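Bonjour à toutes et à tous ! Je cherche du monde pour l'atelier Garkar, et comme je n'ai jamais su écrire une annonce sérieuse, je vous raconte ça comme je le raconterais au comptoir.

En gros : on a récupéré le fonds d'un bricoleur qui gardait tout, et il faut trier, ranger, étiqueter, mettre en carton. Il y a 426 lots à passer, du sachet de vis à l'égouttoir de cuisine, et toute seule je n'y arriverai pas avant l'hiver. Je voudrais une petite équipe de gens soigneux, bavards ou pas, qui aiment bien que les choses aient une place. 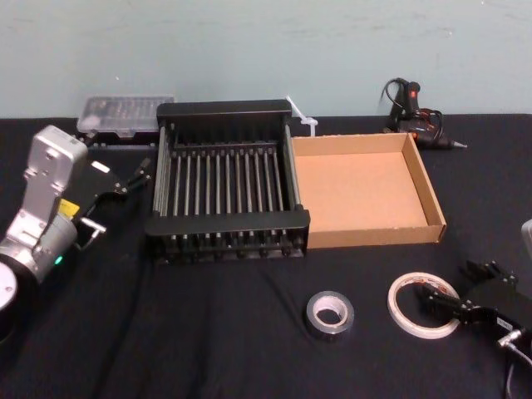 Le tri se fait par tablée. On sort un lot, on l'étale, on discute (un peu trop, parfois) et on décide de ce qui part ensemble. Les mélanges sont souvent bizarres, je préfère prévenir : un pistolet à colle noir et rouge peut très bien se retrouver à côté d'un égouttoir à vaisselle et d'une boîte transparente à compartiments, et c'est à vous de dire si le carton bas qui est à côté convient ou s'il en faut un autre. Moi j'adore ça, les lots sans queue ni tête ! Mais si vous ne supportez pas de voir la cuisine et la quincaillerie sur la même table, vous allez souffrir.

## Ce que vous ferez

- vider les lots et regrouper ce qui va ensemble
- enrouler les câbles, fermer les boîtes, refaire les étiquettes illisibles
- choisir un carton à la bonne taille et noter son contenu dans le cahier Rinero (un cahier, oui, avec un stylo)
- me poser des questions, même la dixième fois

Pas besoin d'expérience. J'ai appris sur le tas chez Gekbridge, où j'ai emballé de la vaisselle pendant deux saisons, et je vous montrerai comment caler un objet plein de barreaux sans gaspiller trois mètres de papier.

## Le rythme et les sous

Les séances commencent à 9 h et finissent à midi. La participation est indemnisée : 70 euros la matinée, café compris. Le budget total pour les indemnités est de 700 euros, donc dix matinées à se partager, et je préfère quatre ou cinq personnes qui reviennent plutôt qu'un défilé. On est 2 par table, pas plus, sinon on se marche dessus.

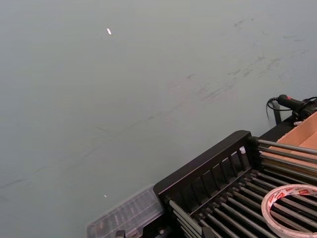
**Garkar, octobre**

Petit ajout après les premiers messages reçus. Oui, le ruban adhésif est fourni, inutile d'apporter le vôtre ! Oui, on nettoie aussi : un coup de chiffon sur les surfaces avant de commencer un nouveau lot, les traces et les petites miettes blanches comprises. Et non, on ne peut pas repartir avec les objets, même ceux qui vous font de l'œil. Une partie est promise à la recyclerie Öberg et le reste sera donné quand l'inventaire sera bouclé.

On m'a aussi demandé si c'était physique. Les cartons sont petits, on travaille surtout debout, mais j'ai des tabourets hauts et personne ne vous chronomètre.

## Pour venir

Envoyez-moi trois lignes : qui vous êtes, les matins qui vous arrangent, et ce que vous rangeriez en premier chez vous si vous aviez une journée devant vous (ça m'amuse et ça m'aide à composer les tables). Pas de CV, pitié. 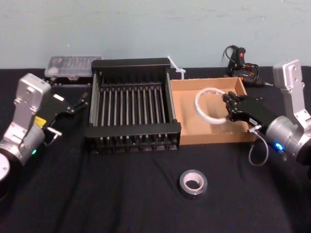 ## Contact

Njål Sjöberg reçoit les messages avec moi et répond plus vite, surtout le soir après 18 h. Laissez un mot à l'accueil de l'atelier, ou glissez-le dans la boîte aux lettres avec « tri » sur l'enveloppe. On vous rappelle, pensez au numéro de téléphone !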